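# Chapter 7: From Percept to Motion

So far we have treated perception and control as two separate subjects. Chapters 3 and 4 dealt with turning camera images into estimates of what is on a table and where. Chapters 5 and 6 dealt with moving an arm along a path once that path is known. This chapter covers the software that sits between them, usually called the planning layer, and the messages that pass in and out of it.

The planning layer answers a small number of questions over and over again. Which object should be dealt with next? Which arm should do it? Where should the fingers go, and by what route? When should the current plan be thrown away? A person clearing a kitchen table settles all of these without noticing. A program has to hold each answer somewhere, in a variable with a type and a time stamp, and it has to know how long that answer can be trusted.

## 7.1 A running example

Most of the exercises in this chapter use the Kornen bench, a two-armed set-up that works on ordinary household goods. The control software is Dauda, which you met in Chapter 5. The planner is Plillent, a teaching package that is small enough to read from end to end in an afternoon. Its source is listed in Appendix B, and the recorded trials that go with it are in the Drallaveo archive. There are 762 trials in the archive, of which 734 have complete joint logs. Use only the complete ones for the exercises unless you are told otherwise.

The task is bag handling. Paper bags are a useful test for a planner for three reasons. They change shape when touched, so a model of the bag made at the start of a trial soon becomes wrong. They have handles, which are thin, can lie in almost any position and are often missed by depth cameras. And they hide what is inside them, so the planner has to work with objects it can see only in part.

## 7.2 The world model

Plillent keeps a single table of everything it believes to be present. Each row holds a name, a pose, a shape, a confidence value and the time of the last sighting. Perception writes to this table and the planner reads from it. Neither calls the other directly.

This arrangement has a cost. The planner may read a row that was correct when written but is now out of date. The usual remedy is to give every row a lifetime. In Plillent the default is 12 camera cycles, after which a row that has not been refreshed is marked stale. A stale row is kept, but the planner may not use it as the target of a grasp. It may still be used as an obstacle, and in Section 7.5 we will see why the two cases are treated differently.

Objects held in a gripper need special care. Once the fingers have closed, the camera's view of the object is often blocked by the fingers themselves, and its row would go stale within a second or so. Plillent deals with this by attaching the row to the gripper. From then on the pose is worked out from the joint angles, and sightings are used only as a check. If the check fails 3 times in a row, the attachment is broken and the planner assumes the object has been dropped.

## 7.3 Two arms, one table

With a single arm, a plan is a list. With two arms it becomes a pair of lists that share the same space, and most of the new difficulty comes from that sharing. Suppose the left arm is beside a bag and the right arm is holding something that may have to go into it. The region near the mouth of the bag is wanted by both. If each arm is planned alone, both plans may be correct and the arms will still collide.

Plillent uses reservations. Before an arm moves, its planner asks for the volume it will sweep through, and the request is either granted or refused. A refused arm waits, or looks for another route. The method is simple and fairly slow – an arm may stand idle while the other finishes a motion that would never have come near it. Section 7.6 looks at planning both arms together, which wastes less time but needs far more computing.

Before reading on, sketch the rows you would expect to find in the world model for a bench with two grippers, a paper bag on its side with an object partly visible in its mouth, a soft object already held, and several items further back that play no part in the task. Decide which rows are attached and which are free. For the bag, decide whether its handles should be part of its shape or rows in their own right, and keep your answer for Exercise 7.4.
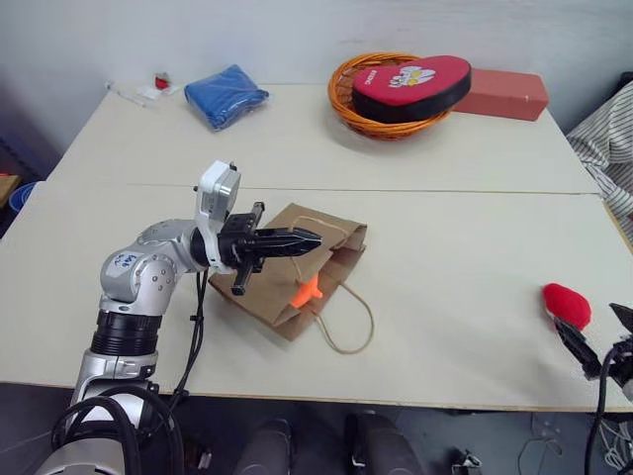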